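Hayes Opens Testham Reading Rooms Six Evenings a Week
January | By Lena Tokarz
Category: News & Announcements > Community

TESTHAM – The Hayes library trust will extend opening hours at its Testham branch beginning next month. The reading rooms and the upstairs study floor will stay open until 9:30 p.m. six evenings a week. They now close at 5:30 p.m. on most days.

The change follows a survey of cardholders carried out last fall. The trust received 559 replies, and later closing was the most common request. Parents of school-age children and people who work daytime shifts asked for it most often.

"We had people writing that they had held a card for years and had been inside twice," said Farzana Sarkar, branch manager at Testham. "They get off work and we are locked. That is a simple problem and we decided to fix it."

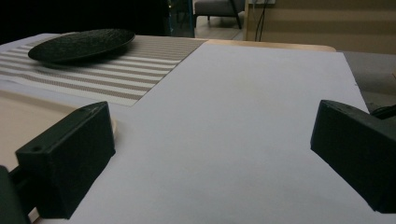
Will borrowing and returns be available during the new hours?

Borrowing, returns and hold pickup will run until 9 p.m., and the front desk will be staffed until closing. Interlibrary requests and new card applications will still be handled before 5 p.m.

The upstairs floor has been rearranged to make room for evening users. It now has 114 seats, including places at shared tables, single desks along the north wall and a row of armchairs near the periodicals. Power outlets have been added under the window ledge. The local history shelves have moved to the ground floor, next to the map drawers, and older parish maps can be viewed there on request.

Parking in the Brastent Street lot will be free after 6 p.m. for anyone with a library card. Drivers should enter the card number at the machine by the side entrance. The number 6 bus stops across the street, and its last departure is at 9:50 p.m.

Tamunoemi Briggs, who oversees branch services for Hayes, said the trust looked at several schedules before settling on this one. "A few branches tried opening late once a week and it did not help much. People forget which night it is. We wanted hours that are nearly the same every day so there is less to remember."

Two evening clerks have been hired, and current staff were given first choice of shifts. The cost will be met from the branch's regular budget and a grant from the Lakilen Fund, which also paid for new lighting on the stairs and in the rear corridor.

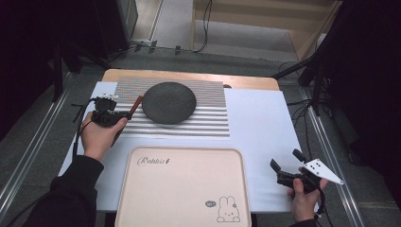 Evening Programs

A small number of programs will move to the later hours. The English conversation group will meet at 7 p.m. in the ground-floor meeting room, led by Firdevs Uçar. Homework help for middle school students will run from 6 to 8 p.m. on school nights. The bookbinding class keeps its morning slot.

Naveen Pathak will continue to run the tax form help desk, with evening appointments offered through the spring. Appointments can be made at the front desk or by phone. Walk-ins will be seen if there is time.

Children under 12 must be with an adult after 6 p.m. Covered drinks are allowed upstairs. Hot food is not.
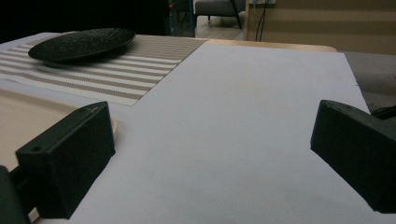 Testham branch, Hayes library trust.

The new schedule will be reviewed after the summer. Comment cards are available at the front desk, and comments may also be left with any member of staff. Reporters with questions about the new hours should ask for Lena Tokarz in the Hayes press office, between 9 a.m. and 4 p.m.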